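Lusten two-arm bench kit, tried at the Mostby open day

I've wanted a go near one of these for ages, so when Mostby opened its doors in February I was in the queue by ten (bring a coat, the hall is freezing). The Lusten is a pair of smallish arms you bolt to a bench, and the demo was bead threading, which my niece finds hard enough!

Hafiz Lau ran our session and was very patient with me. I got 2 turns at steering and was hopeless at the first. The arms follow your hands nicely, but there's a tiny lag and I kept overshooting.
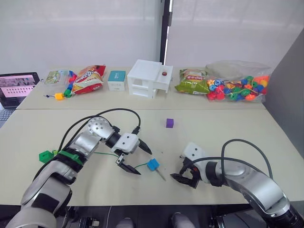 The threading bench, with a blue bead between the grippers and a purple one further up.

What I liked: the grippers are gentle, the noise is low enough to chat over, and Hafiz let us ask anything. What I didn't: those big loops of cable over each arm. I'd want them tidied away before I had one at home. The handbook runs to 109 pages as well, and the index is dreadful.

Melur Sinaga, next to me, preferred the Cusari she'd tried last year. I'd still take the Lusten, if they ever sort out that lag. Four stars.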